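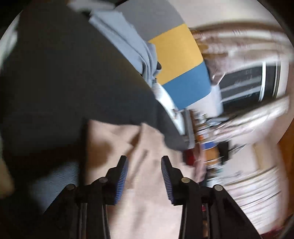 # Novia Two-Finger Gripper

**Supplied by Trestilum for household and light shop-floor work**

The Novia is a two-finger gripper with ribbed blue contact pads. It is offered in a hand-held version, used by a person to perform and record a task, and in an arm-mounted version, used by a machine to repeat it. The fingers, pads and linkages are the same in both.

Trestilum supplies the Novia to research groups, laundries, care homes and small workshops that wish to find out how much of their routine handling can be passed to a machine. The information on this page is intended to help buyers decide whether the product suits their purpose at the present stage of development.

## Main features

- Black fingers with narrow, flat-topped tips
- Curved, ribbed pads, replaceable without removing the fingers
- Mirrored linkages on exposed pivot pins, open to inspection from the front
- Hand-held and arm-mounted bodies that accept the same spare parts
- Pad wear guide and cleaning instructions included

## Suitability by task

Buyers often ask whether a machine fitted with the Novia can do the housework. The answer depends on the task, and in most homes it is still no. Trestilum rates tasks in three groups.

| Task | Rating |
|---|---|
| Moving a rigid container between marked positions | Suitable |
| Placing small parts in a tray | Suitable |
| Picking up a single garment from a clear surface | Suitable with supervision |
| Hanging a towel over a rail | Suitable with supervision |
| Sorting mixed clothing by owner | Not yet suitable |
| Folding a fitted sheet | Not yet suitable |
| Tidying an unfamiliar room | Not yet suitable |

"Suitable" means that the task can be left to run while a member of staff is elsewhere in the building. "Suitable with supervision" means that a person must be present and able to stop the machine. Tasks rated "not yet suitable" may be recorded with the hand-held version, but should not be assigned to an arm in daily use.

## Working with fabric

Cloth remains the most demanding material the Novia is asked to handle. It has no fixed shape, it hides its own edges, and dark fabric offers a vision system very little surface detail. Where several fabrics lie against one another, software may treat a fold in one as the border of the next. A person sorting the same pile corrects such mistakes by touch and is seldom aware of doing so.

The ribbed pads were designed with this work in mind. The ridges hold a single layer of cotton or fleece at low closing force, and the narrow tips can enter a fold without pushing it flat. They do not tell the controller how many layers have been picked up. Buyers who need layer detection should consider the Dramach sensing module, sold separately.

Lighting and clutter have a marked effect on results. A shop-floor bench can be cleared and lit to suit the machine. A bedroom usually cannot, and performance measured at a bench should not be taken as a guide to performance in a home.

## Recording a task

The hand-held version is used to gather examples of a task as people ordinarily carry it out. Trestilum advises at least 20 recordings of each task before any training is attempted, and 40 where the task involves cloth. Recordings should be made by more than one person and should include failed attempts.

Fast hand movements blur the camera view. Some blur is acceptable, and most training software will tolerate it while the gripper is traveling between positions. Users should slow down as the tips approach an object and hold still for a moment after closing.

## Experience in use

Zewditu Fikre manages the linen service at Sundqvist, a residential care provider that has used both versions of the Novia since January.

"We began with the idea that it would fold," she reports. "It does not fold well enough for us. It does lift damp towels out of the bin and onto the belt, and that is the part of the job that was hurting people's backs. We have kept it for that and gone on folding by hand."

Sundqvist continues to record folding tasks with the hand-held version during the afternoon shift.

## Specifications

| | |
|---|---|
| Fingers | Two, mirrored |
| Pads | Ribbed, blue, replaceable |
| Recommended pad inspection | Every 2,000 closures |
| Maximum continuous recording session | 8 hours |
| Versions | Hand-held; arm-mounted |
| Optional equipment | Dramach sensing module |

## Care and maintenance

Wipe the pads with a damp cloth at the end of each shift. Lint collects between the ridges and reduces grip on smooth fabrics; it may be removed with a soft brush. Pads should be replaced in pairs. Pivot pins are to be checked for side play at each pad inspection, and the tool withdrawn from use if play is found.

The Novia must not be used on hot cookware, open blades or glass under load.

## Ordering

The Novia is sold to organizations only. Orders should state the version required and, for the arm-mounted version, the make of arm. Each order includes one spare pair of pads. Hand-held units may be borrowed for trial before purchase, on written request to the Trestilum sales office.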